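Bravthorpe sim grippers — README

Notes for whoever picks this up next. Written fast, will clean up later. Last edit March 18, 2024.

What's in it

Wrist camera renders from the Bravthorpe sim, parallel two-finger gripper on the arm. 1187 episodes total. Two controllers, same gripper model, same tasks:

Tikkanen — position control, plain, slow on approach
Kiken — velocity control with a force limit on close

222 episodes were re-run under Kiken after the gain fix in May last year. Those have "rerun" in the notes column. Don't mix them with the older Kiken ones if you're comparing grasp rates, the old gains were way too hot.

Layout

One folder per episode. Inside: wrist renders, joint log (csv), gripper width log (csv), one text file with the task line. Renders and logs share a clock. Width is in millimeters, joints in radians. Jad Qudah's loader script expects exactly that layout, so if you rename folders you get to fix the loader too.

Wrist view

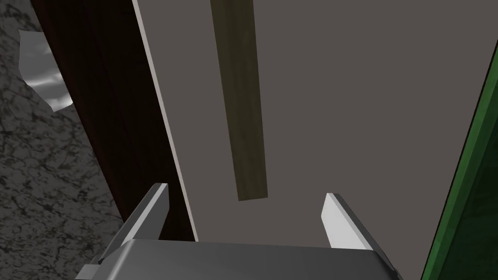
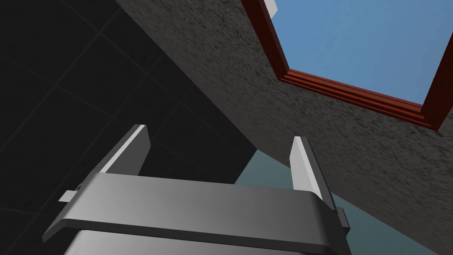

Camera is fixed to the wrist, so the fingers stay put in the render and everything else swings around. Good for comparing controllers — you only need to watch the background and the gap. Fingertips are both in view with the fingers open, and the left tip sits a bit higher than the right in each of the two renders. Fine for eyeballing, but don't mask the gripper with a mirrored template, draw each finger on its own. In the first one the stick is hanging over the gap with its lower end clear of the fingers, and I'd label that "pre-grasp", same as any other episode where the object is lined up but not touched. Second one gets "empty". Object in view and object in hand are seperate columns, please keep them that way.

Backgrounds

Textures and colors change a lot. Stone-look surfaces, dark tile, wood grain, flat gray panels, a bit of sky through a window. If your detector keys on a light finger against a dark wall it will look great on half of this and fall over on the rest. Check against the gray backgrounds first.

Known problems

Width log drops out in 13 episodes, list is in missing_width.txt
Kiken force limit sometimes trips before contact. Looks like a failed grasp in the log, isn't one. Zsolt Bíró has a filter for it, ask him
Lighting is soft in the renders I've gone through, so nothing here tells you how a real camera does with glare
27 episodes have the wrong task line. Fixed in the index, not in the text files. Trust the index
Fumham export is older and has no rerun flags at all — don't use it for anyhting new

Comparing controllers

Pair episodes by task and start pose, then compare approach time, width at first contact, and whether the object is still held at the end. Use the index for pairing, not folder order. Single renders won't tell you which controller was running, take that from the log header.

To do

Merge the missing width list into the index
Plots for the rerun set
Second finger shape (longer pads), same two controllers

Broken episodes go to Jad, controller questions to Zsolt. Include the episode number.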